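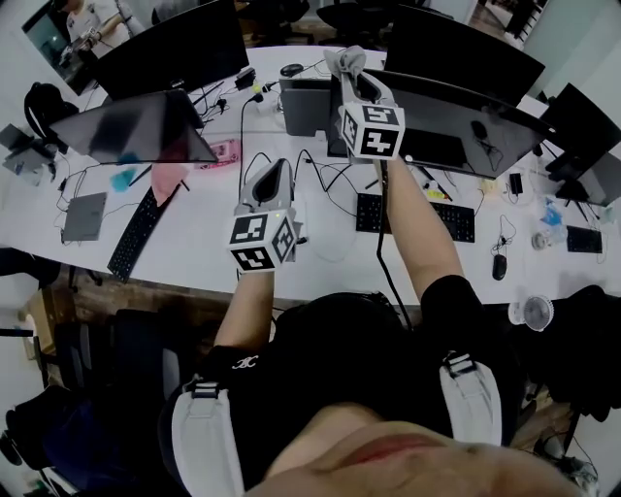
Witold Bielecka asked whether the desk set should be tidied before it was released, and said that anyone wanting neat desks could find them elsewhere. We left the desks as they were.

Wakell Desks

Version 6

What it is

A set of 551 short recordings of shared work desks, with notes on what was on them. The subject is ordinary computer clutter: monitors, keyboards, mice, laptops, towers, power adapters, cables and the personal things people put down between them. Released 14 February 2021.

What is in the folders

desks/ has one folder per desk, 64 in all.
notes/ has one text file per desk, in the same order.
labels.csv has one row per item noted.
changes.txt lists what was altered between versions.

How items are named

Names are kept short and general. A keyboard is "keyboard", whatever its make. Where the annotator could not tell what a thing was, the label is "unknown item" with a colour, for example "unknown item, blue". Please don't guess from the shape. Grey boxes gave the most trouble, as a drive, a dock and a closed tablet can look much alike from one side.

Cables are labelled as a single group unless one can be followed from end to end. Bags standing on the desk are counted as items. Bags on the floor are not.

Monitors are labelled "front", "back" or "side" according to which part faces the viewer. Dark screens are marked "off or unreadable", with no attempt to say which.

Known problems

425 recordings have been checked by a second annotator. The rest have had one pass only. The Deltuveck desks were labelled in December under an older list, where "adapter" and "plug" were one label. Cloths and clothing are still mixed up in places.

Mice are often missed when they are the same colour as the cables next to them.

Reporting mistakes

Give the desk number, the recording number and the label you think is right. Corrections go into the next version and are listed in changes.txt.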